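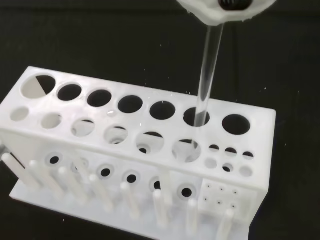
十一月，阴，室温偏低。今天的主要工作是给 Bridwood 那批白色塑料试管架定规矩：哪种管径进哪一排孔，谁来都照同一套放。架子用了一阵，说明书只给外形尺寸，不给孔的公差，只能自己拿管子试。大孔在后排，中孔在前排，右端还有一组小孔，三种孔径挤在同一个顶面上，新来的人常把细管插进大孔，管子歪着靠在孔壁上，标签转到背面，读数时又要拔出来看一遍。后排右数第二个大孔插的是透明玻璃管，从前排对应的中孔里能看到管身下段的一点反光，也就是说两排孔在架子内部并未完全隔开。这一点以前没有记过。前排如果同时插管，两根管的下段有可能相碰，薄壁管尤其要避免。暂定：后排用满时，前排不放玻璃管，只放塑料管。

顶面第三和第四个大孔之间有一小滴液体，亮的，孤零零一颗。塑料面不吸水，液滴不铺开，滴在白色表面上又不显眼，要侧着光才看得见。已在操作单里加了一行：上架前后各擦一次顶面，用无尘纸，先压后提，不要横拖，横拖会把液体带进孔里。孔内的残液最难处理，棉签能到孔口以下一小段，再往下只能倒置沥干。

架子正面还有一排带凸圈的圆孔，凸圈根部容易积灰。这一条归到每周清洗，不放进日常项目。

垫布

台面铺黑布是上个月改的，原来用白瓷板，透明玻璃在白底上几乎没有边缘，液面也不好认。换成黑布以后，管壁和液面的高光都出来了，弯月面是一条亮线，肉眼判读省力很多。代价有两项。第一，黑布显脏，白色的小绒屑落上去一粒一粒都看得见，上架之前用粘毛滚筒走一遍也只能减少，去不干净。第二，布面不平，有褶，底面窄的器皿放上去之前要先用手掌把褶子往外推开。

固定用的是透明胶带，贴在布和台面交界处。试过双面胶，揭的时候留胶，浅色台面上擦了很久，放弃。布的一侧是波浪形的边，裁的时候没有取直，不影响使用，但对齐台面边缘时没有基准线，每次铺都要凭眼睛估。下次向 Perville 订布，注明四边直裁、锁边，锁边也许能顺便减少掉絮，这个要等布到了再看。

烧杯的位置也定了：放在架子一端的正前方，紧靠架子，不放在侧面。侧面离手近，袖口容易带到。杯内无色透明液体装到大约一半的高度，再多，拿起来时液面晃动幅度太大。敞口小烧杯不加盖，用完即移走，不在布上过夜。

架子斜放。正放时前后两排的孔在视线里重叠，后排的管口被前排的管子挡住；斜过来以后，各孔错开，孔内的阴影也分得清，空孔和有管的孔一眼可辨。斜多少没有定角度，以坐着能看清最远一个大孔为准。

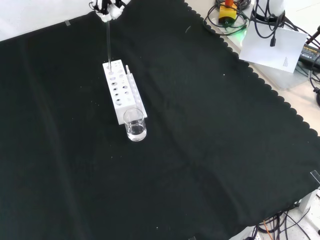

玻璃管的核对

下午核对库存。登记册上玻璃管类的总数是2,347支，包括已封存的旧批次。今天只抽查了在用的部分，其余等盘库。

抽查看三样：管口有没有崩缺，管底有没有应力纹，管身是否直。管口崩缺最常见，多数发生在清洗后插回架子的时候，管底碰到孔沿，人下意识往下按，管口受力。操作单原来写“垂直插入”，太笼统，改为：拿住管的上端，管身竖直，管底对准孔中心，先降到管底低于顶面，停一下，确认四周没有擦碰，再继续下放到底。高光可以帮助判断，管身的亮线如果从上到下是直的，基本没有歪；亮线在孔口处有错位，就是靠壁了。

直度没有专用量具，放在平板上滚，看缝隙。滚的时候要慢，平板下垫软物，管子滚到边上有东西挡。这一步今天做得太急，有一支滚到了挡条外面，没有破，仍按规程转入待查，单独放。

Gilani 那种厚壁管另记。外径比普通管大，进中孔很紧，能进去，拔出来时会把架子一起提起来。结论：厚壁管只进大孔，不论长短。已在架子端部贴了标签，标签用油性笔写，外面再覆一层透明胶带，否则酒精一擦就没了。

清洗记录

试管架一共洗了3只，Carness 中性清洗液，按瓶身比例稀释，配了约400毫升，浸没不够，分两次翻面浸泡，每面6分钟。不用刷子刷顶面，上次用硬毛刷刷过的那只，白色表面起了细划痕，划痕里藏色，再也洗不回去。孔内用软毛瓶刷，从上往下单向走，到底后旋出，不来回抽。

冲洗先自来水，后去离子水。去离子水这一步以前有人省掉，晾干后孔沿上有一圈白色水垢，在白塑料上看不见，插上透明管才发现管壁蹭了一道白雾。补洗一遍即可去除，但管子也得跟着重洗，前后多花将近一个下午。

晾干时倒置，架脚朝上，下面垫吸水纸。倒置以后带凸圈的那一面要朝通风口，凸圈里积的水比别处干得慢。不进烘箱，这种塑料耐温多少，供货方没有回复，在收到书面数据之前一律自然晾干。

待办

向 Bridwood 再问一次耐温和孔径公差，两个问题分开写，上次写在一封信里，只答了包装规格。

黑布送洗一次，看洗后掉絮的情况，洗之前先在角上剪一小条留样。

操作单改版，旧版收回，柜门内侧贴的那张也要换掉。

小孔那一组目前没有指定用途，先空着。离心管试过一种，盖子比孔距大，相邻两孔不能同时插，隔孔放又浪费。等手头别的规格的管子都试过再写进操作单。

收工前把剩下的去离子水倒回废液前处理的桶里，瓶刷挂起，灯关到只留门口一盏。登记册还差抽查那一页没有签。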